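Unit 3: Parody Songs and Holiday Novelty Clips
Lecture notes, Do-yoon Heo

Reading for this unit: the Barbieri chapter on contrafacta, first half only. The D'Amico essay is optional but will come up in section.

3.1 Terms

A contrafactum is a new text set to an existing melody. A parody song is a contrafactum whose new text depends on the listener knowing the old one. A novelty song may have an original melody; its appeal comes from an unusual subject, voice or sound effect. The three terms overlap, and online video listings use them loosely. In this course "parody" is kept for the second sense.

A holiday clip is a short video released for a fixed date in the calendar and built on material tied to that date. It may be a parody, a novelty song, a sketch or a stunt.

3.2 Meter and stress

Most parody texts keep the syllable count of the source line. Where the count changes, the writer either splits a note or lets one syllable run across two notes. Splitting is more common in comic writing, as it lets extra words in before the rhyme.

Stress is less flexible. If a strong beat falls on a weak syllable, listeners hear an error even when the count is correct. Mark the strong beats of the source before writing any new words. Compare the Trokberg clip, first verse, with its second: the same melody carries both, but in the second verse the holiday's name lands with its stress one beat early.

3.3 Rhyme placement

Keep the rhyme positions of the source. The rhyme sounds may change. A listener who knows the source expects a rhyme at a given point, and the joke word usually goes there. Ettore D'Amico calls this the "loaded slot." In his set of 72 holiday parodies, 17 place the joke word at the start of the line, and he rates most of those as weaker. His ratings are his own and no second rater was used.

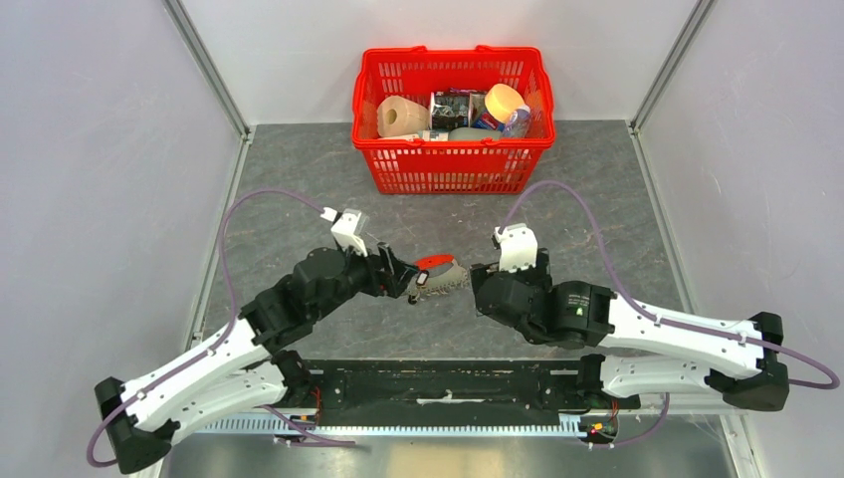

3.4 Release timing

A holiday clip has a short useful life. Views rise before the date, peak on or just before it, and drop quickly afterward. A clip may return the next year at a lower level. Clips that name a year in the lyrics return less often than clips that do not.

Two patterns are worth separating:

Early release. The clip goes out more than two weeks ahead. It has time to be passed along but competes with fewer similar clips, so comparison is harder.

Late release. The clip goes out in the last few days. It depends on an existing audience. The Cisthorpe channel works this way.

3.5 Assignment

Choose one verse from the Pladalar songbook. Write a new text for it on any holiday. Hand in the source text and your text side by side, with strong beats underlined in both. Add a paragraph on one line where you changed the syllable count. Recordings are not required and will not be graded.

Next unit: sketch structure and the cold open.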